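Inês Moreira
@imoreira_automation
5/7/23

Beschaffung Greifer, zweite Runde. Kurzer Thread zum Stand der Planung, weil mehrere gefragt haben. 1/9

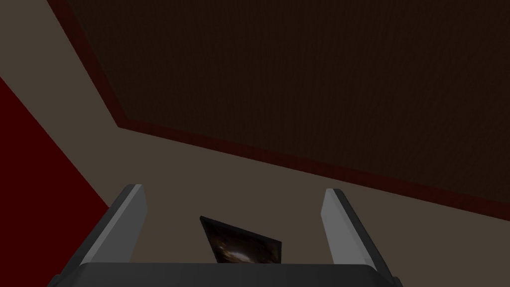

Parallelgreifer in der Simulation, Backen offen, Blick Richtung Raumecke.

2/9 Ausgangslage: Budgetrahmen der Zelle steht, der Arm ist bestellt (Jastov). Offen sind Greifer, Flansch und Ersatzbacken. Zwei Angebote liegen vor, Kornoler und Brekdale. Lieferzeit bei beiden nicht verbindlich.

3/9 Vor jeder Bestellung läuft das Modell in der Simulation. Geprüft werden Öffnungsweite, Backenlänge und Störkontur am Flansch. Kosten pro Variante: Arbeitszeit. Kosten eines falsch bestellten Greifers: 2.000 Euro plus Rücksendung.

4/9 Gerendert wird bewusst sparsam. Wand, Decke, Leiste, ein flaches Objekt. Für die Kaufentscheidung zählt die Geometrie, Texturen sind Beiwerk.

5/9 Backen: Ein Satz Ersatz kostet bei Kornoler 210 Euro, bei Brekdale 356. Brekdale liefert dafür die Schrauben und das Prüfprotokoll mit. Gerechnet auf drei Jahre bleibt Kornoler trotzdem günstiger – sofern der Verschleiß im Rahmen liegt.

6/9 Posten, der in beiden Angeboten fehlt: Adapterplatte. Doğukan Kurtuluş hat sie nachkalkuliert, Eigenfertigung, 37 Euro Material. Maschinenstunden laufen über die Werkstatt und tauchen im Projektbudget nicht auf.

7/9 Software: Die Lizenz für Wolde ist jährlich fällig und gehört in die Betriebskosten. Im ersten Entwurf stand sie bei den Investitionen. Korrigiert.

8/9 Frage von Ro-un Son: warum kein Sauggreifer? Flache Teile ja, poröse Oberflächen nein. Dazu käme die Druckluft, und die Leitung endet eine Halle weiter. Für diese Runde gestrichen.

9/9 Nächster Schritt: beide CAD-Stände mit identischer Armpose rechnen, danach Freigabe durch Valeriano Arrieta. Bestellung geplant für Juni. Die Tabelle mit den Einzelposten gibt es auf Anfrage per DM.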